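Teaching a Gripper to Sort Fruit Without the Robot

Filed under Methods, 02/11/2019

Most of the work at Brukeck's manipulation group does not involve a robot arm. Chantal Gagnon, who leads data collection there, spends her days with hand-held grippers: two linked fingers, a camera mounted behind them, and a person supplying the motion. The recordings go to Yusri Wuisan, who trains the control policy and tests it on a fixed arm at the Sirnitz lab.

The task under study is easy to state. Fruit of mixed size and firmness is moved between an open tin and a tabletop, one piece at a time. "We wanted contact to be the hard part," Gagnon said. "Planning a path to a tomato is solved. Closing on it with the right width, next to five other things that roll, is less solved."

The tin complicates matters further. Its walls limit the angle of approach, and its bright lining reflects whatever is put in it. Wuisan said the first version of the policy, trained on matte trays, placed its grasp point on a reflection often enough that the tests were stopped early.
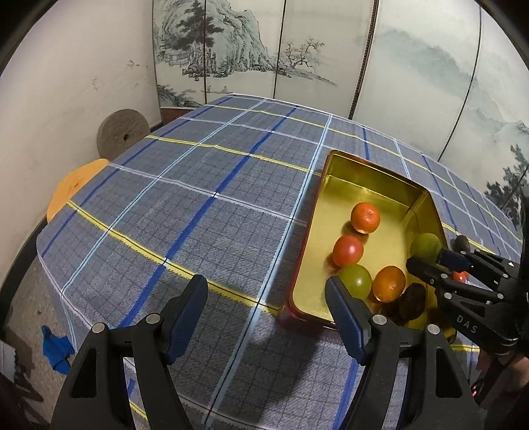
Why collect by hand instead of driving the arm remotely?

Speed, mainly, along with the quality of the motion. A remote operator feels nothing at the fingertips and tends to pause before each contact, and the policy learns the pauses. A person holding the gripper moves at close to natural pace and adjusts on the way in.

The group's current set holds 700 demonstrations, which Gagnon describes as small. Each is cut at the moment of release, so that one file contains one transfer. Camera pose is recovered afterward from the video itself, and this is where the busy tablecloth earns its keep. "Plain white gave us drift," she said. "Stripes and checks give the tracker corners to hold on to. The painted screen behind does the same job for the upper half of the view." Some seven percent of the files are still dropped because the track is lost, usually when the wrist turns too quickly.

Wuisan's main result concerns finger width. The earlier policy predicted a position for the hand and a binary command, open or closed. The new one predicts width as a continuous value at every step, taken from the spacing of the fingers in the recording. On the Sirnitz arm this cut the number of bruised tomatoes and also changed the behavior on approach — the fingers now begin to narrow before they reach the fruit, as they do in the demonstrations.

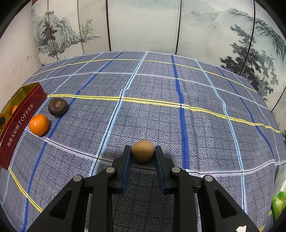 Small, uneven fruit remains the weak point. A lopsided piece can rotate between the pads as they close, and the policy has no touch sensing to tell it so. Wuisan has tried adding 2 earlier video frames to the input. He called the gain "measurable, not large."

Sorcha Ó Néill, who reviewed the method for the Lazaridis project, raised a different concern. The demonstrators are all practiced, and their grasps rarely fail, so the policy sees few examples of recovery. Gagnon agreed. A second round of collection in April will include deliberate poor starts, with the gripper placed off-center and then corrected.

Neither of them would give a date for a release of the data. The labels for width need another pass, Wuisan said, and the calibration notes are still in his handwriting.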